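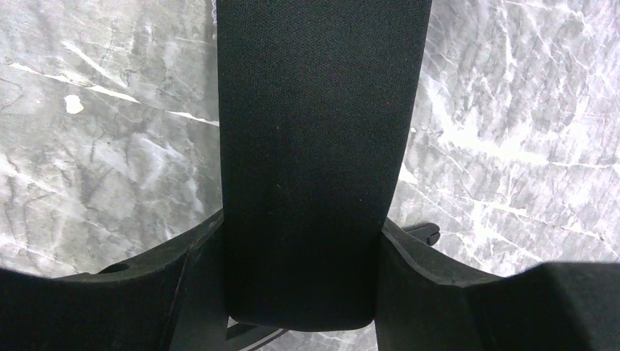
January, 8.20 in the morning. Workshop book, Navel project (home aids for older people who live alone).

Picking up from where Thérèse left the reminder box. She has taped a note to the lid saying "it does the thing again", which as bug reports go is short of the ideal. The thing, I have established by ringing her at breakfast, is that the evening tablet reminder repeats after it has been acknowledged. Only the evening one. Mornings are fine, lunch is fine, and at eight o'clock it nags like my aunt.

Started with the log off the card. 1,165 events since the last wipe, most of them the kitchen door. If we ever want to know how often a retired postman looks into his kitchen we have the answer to several decimal places. Filtered the door out and the pattern is plain enough: the acknowledge button is pressed, the box records it, and then the volume setting changes and the whole reminder starts from the top. The evening reminder is the only one with a quieter setting, because Carmela asked for that in the autumn after the neighbours complained. So the quiet mode counts as a new reminder. My code, I'm sorry to say. I had been all set to blame Otis.

Fix: store the acknowledgement against the time slot and leave the volume out of it. Six lines. Spent longer finding the right screwdriver to get the card back in.

10.45. Retested with the clock wound forward. Eight evenings in a row, one nag each, all stopped at the first press. Leaving it running over lunch with the clock at normal speed, as winding it forward has fooled us before.

Carmela back from the visit to the Edeton flats. Her notes, which I'm copying in before the page gets used for a shopping list:

Large button liked by everyone. Red light disliked by everyone. Two people thought it meant the box was broken and one had put a tea cosy over it. (She left the tea cosy where it was. Quite right.)

The voice is "too cheerful". One lady said that if she wanted to be spoken to like that she would go to the dentist.

Daughters and sons want a message when a tablet is missed. The people who take the tablets do not want a message sent, or want to know first. This is the argument we had last year, only now with real people on both sides of it. Carmela's view is that the person living with the box gets the casting vote, and the family can have whatever that person agrees to. Mine too. Hrvoje thinks the families are the ones paying. He is correct about that and I still don't like it.

Nobody has read the leaflet. Make it one side, bigger type, and lose the paragraph about our values.

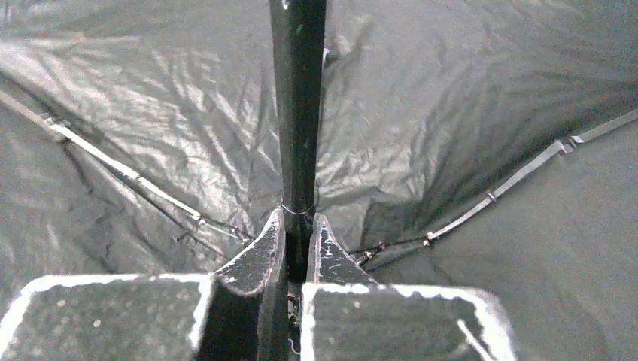

Changing the light to amber means new parts. Onier will do 200 at a sensible price, or 1,000 at a price so much better per piece that Hrvoje has begun to talk himself into it. I have pointed out that we have a cupboard half full of the last thing that was so much better per piece. He went to look at the cupboard and came back quieter. Ordering the 200.

For the voice, Zbigniew has offered to read the messages himself. He did a trial run into my phone during coffee. "It is time for your evening tablets" came out as though somebody had died, but I would take it over the current one, and there is something to be said for a voice that doesn't expect you to be thrilled. Will try him at a slightly faster speed. Otis wants to have a go as well and has been told there is a queue.

1.30. Box still behaving. The kitchen door sensor, on the other hand, has begun reporting that the door is open when it's sitting on my bench attached to no door whatever. Changed the battery, same. Changed it for the spare, fine. Labelled the bad one and put it in the bad drawer, where it has company.

Sensor thought, for when there's time: we are treating "kitchen door opened before ten" as a sign that all is well. Carmela met a man who leaves his kitchen door open all year round for the cat. By our reckoning he has been in serious trouble since spring. We need a question about doors on the set-up form, and probably one about cats.

3.15. Phone call with the McIntyre people about their carers using the box in the gaps between visits. They'd like the carer to be able to press the button too. Sounds harmless, but then we can't tell who pressed it, and the weekly sheet becomes fiction. Suggested a second button on the side. They suggested an app. I suggested the second button again, more slowly. They will come back to us.

4.50. Evening reminder went off at the bench at the pretend eight o'clock, pressed once, stopped. Thérèse's note moved from the lid to this page, with "doesn't do the thing now" added underneath in her honour.

Left to do:

Put the fix on the other boxes before they go back to Edeton.
Leaflet, one side. Carmela has the words, I have the type size.
Amber light order to Onier, Hrvoje to sign before he revisits the cupboard.
Zbigniew, second reading, less funeral.
Ask Otis what he did with the small screwdriver.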